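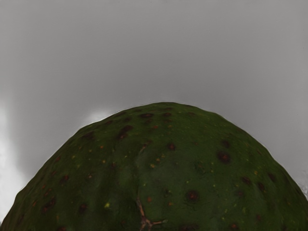 Dark green, textured skin against a gray background. Computer rendering.

Pevthorpe Open moves to two-day format and adds a classic physique class

The Pevthorpe Open will run over two days next March, the first change to its schedule in several years. Weigh-ins, height checks and all amateur prejudging will take place on the first day. The finals and the overall titles will be decided on the second.

Promoter Nkechi Isah confirmed the change in a letter to registered coaches. Last season's show had 82 competitors on one stage in one day, and the evening session finished more than two hours behind schedule. Several athletes in the later classes had been backstage since early morning, and a few had already started eating before they were called.

"The judges were tired and the athletes were flat by the time the heavier classes came out," Isah wrote. "We can't ask people to hold their condition for that long and then give them four minutes under the lights."

Entries will be capped at 100. Competitors may cross over into a second division, but each crossover counts as a separate entry against the cap. Once it is reached, a waiting list will be kept until the close of registration. There will be no entries on the door.

The new division is classic physique, which the show has not offered before. It will be split into two height classes, with a weight limit for each height. Athletes will be measured barefoot and weighed in their posing trunks. Anyone over the limit has one hour to come back and make weight. After that they can move to open bodybuilding at no extra charge, if a place is left.

Men's physique, figure, bikini and women's physique are all unchanged. The junior class is now for athletes aged 20 to 23. The masters class stays at 40 and over.

The venue is again the Baltico Hall, which seats 400 with the stage extension in place. The extension was left out last time to fit more seats, and callouts of more than six people were cramped. Isah says it will be used on both days. The pump-up area moves from the side corridor to the rear gym, with a separate room for tanning. Athletes should bring their own bands. Dumbbells up to 50 pounds will be supplied.

Routine music has to be sent in 26 days before the show. Tracks should be 60 seconds long, with no swearing. Late tracks will not be played, and the athlete will be given a house track instead. Last year the sound desk was still taking phones and memory sticks during the finals, which accounted for a good part of the delay.

Seven judges will sit on the panel, with the high and low scores dropped. Score sheets will be posted backstage after the finals – in past years athletes had to write in and ask for them. Judges will also be available for feedback on the second evening, once the overall awards are done.

Tickets are sold separately for each day, or as a weekend pass. Coaches with three or more athletes entered can apply for one backstage pass. Entry forms are available from the show office and from Sang Gym.

Recent items
Sang Gym posing clinic: places still open
Wisteck Classic results, all classes
Masters athletes ask for a 50-plus class
Changes to the height and weight chart
Looking for expediters and backstage help

Last updated: 13 August 2022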